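Skavine Pharmacies to Open Year-Round Medicine Return Points in Genholm and Flandik

GENHOLM, January 24, 2026. Skavine Pharmacies will begin accepting unused and expired household medicines at its stores in Genholm and Flandik this spring, the company announced today. The service is free and open to anyone who lives in either town, including people who fill their prescriptions somewhere else.

Each of the two stores will have a locked steel return cabinet near the pharmacy counter. Customers can use it any time the pharmacy is open. There is no form to fill out, no appointment, and no need to show identification.

Until now, residents of both towns have had to wait for the single collection day held each July in the Genholm town hall parking lot. That event will go on as before. The cabinets are meant for the rest of the year, when people clear out a cabinet after a move, a change of prescription or a death in the family and have no place to take what is left.

"We get the same question at the counter every week, and our pharmacists have had to tell people to hold on to it until summer," the company said in a statement. "A bottle of old pain pills should not be sitting in a hall closet for ten months while somebody waits for one Saturday morning."

Results of a customer survey

Skavine surveyed 400 customers at its stores last fall to find out how medicines are stored and thrown away at home. Most of those who answered said they had at least one expired product in the house. Many said they did not know which of their medicines were expired, as they had not looked at the dates in more than a year.

The bathroom cabinet was the most common storage place named in the survey, followed by the kitchen. Pharmacists generally advise against both. Heat and moisture from a shower or stove can shorten the life of tablets and capsules, and a low kitchen drawer is easy for a child to open. A closet shelf in a bedroom or hallway is a better choice in most homes, provided it is high up or can be locked.

When asked how they got rid of medicines they no longer needed, customers most often said they put them in the household trash. A smaller group said they flushed them or poured them down the sink. Several wrote on the survey card that they had never thrown any medicine away.
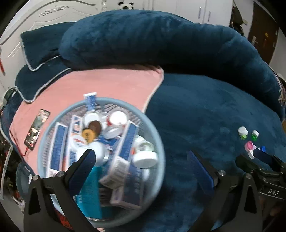
Skavine is asking customers to do a short check at home before they come in. Set aside a half hour, put everything on a table or a bed, and sort it into what is in use, what is out of date, and what nobody in the house can identify. Households that keep it all in one container, with bottles, tubes and long cartons packed in together as in the blue-gray basket shown with this release, should empty the container completely before starting. Small items settle to the bottom and are easily missed. Look for the expiration date on the end flap of a carton, on the label or base of a bottle, and on the crimped end of a tube, where it is often pressed into the material without ink and is hard to read except in good light.

Medicines that are still in date and still needed should stay in their original packaging. The carton and the leaflet carry the dosing instructions, the list of ingredients and the warnings, and a pharmacist who is asked a question by phone will usually want the caller to read from them. Skavine advises against combining two partly used bottles of the same product, even when the tablets look alike, as the dates and lot numbers may differ.

What can be returned

The cabinets will accept prescription tablets and capsules, over-the-counter medicines, vitamins and supplements, ointments and creams, eye drops, medicated patches, and liquid medicines in a tightly closed container. Medicines for pets are also accepted.

Bottles and tubes can go in with their contents. Outer cartons and paper leaflets should be taken off first and recycled at home, which leaves more room in the cabinet. Customers who want to protect their privacy can peel off the label or cover the name and prescription number with a dark marker.

The cabinets cannot take needles or other sharps, inhalers and other pressurized containers, mercury thermometers, batteries, or waste from a business or medical office. Illegal drugs are not accepted. Sharps can be taken to the county household waste site in a rigid, sealed container. Store staff will have a printed sheet with the site's address and hours.

Customers should place items in the cabinet themselves. Employees are not permitted to handle returned medicines or put them in on a customer's behalf, and nothing can be taken back out once it has gone through the slot. Anyone who is unsure about an item should ask at the counter before dropping it in.

How the cabinets work

The cabinets were built by Khattak, a maker of secure storage equipment for pharmacies and clinics. Each one is bolted to the floor and holds a rigid inner box with a liner, with room for about 80 pounds of material. The drop slot has a double door, so the contents cannot be reached from outside.

Opening a cabinet takes two keys held by two different employees. When the inner box is full, the liner is sealed without being emptied or sorted, logged by serial number, and sent to a licensed facility to be burned. Skavine will pay for the cabinets, the liners and the shipping. No town funds are being used.

The company will record the weight of each sealed liner and report the totals to both towns every year. It will not record what was returned or by whom.

Store details

The Genholm cabinet will stand to the left of the prescription pickup window, next to the blood pressure station. In Flandik, it will be placed inside the side entrance, where there is a ramp and a short-term parking space. That store is being rearranged over the next few weeks to make room, and the greeting card display will move to the front.

Opening dates for the two cabinets will be posted on the store doors once the final inspections are finished. Flandik is expected to open first.

Residents who cannot get to either store may ask for a prepaid return envelope at the counter or by phone. The envelopes hold tablets, capsules and small tubes, but not liquids. They are limited to two per household per month. Home delivery customers in both towns will find a card about the envelopes in their next order.

If no return point is within reach, most medicines can be put in the household trash with some care. Mix them with something unpleasant, such as used coffee grounds or cat litter, seal the mixture in a bag, and put the bag in the trash on the day of pickup. A few medicines have different disposal instructions, given in the leaflet. Questions about a particular product can be put to a Skavine pharmacist at any time during pharmacy hours.

About Skavine Pharmacies

Skavine Pharmacies operates community pharmacies in Genholm and Flandik. Its services include prescription filling, home delivery, vaccinations and medication reviews.

Press contact: Skavine Pharmacies, Communications Office, Genholm. Photographs of the return cabinets and copies of the survey summary are available on request.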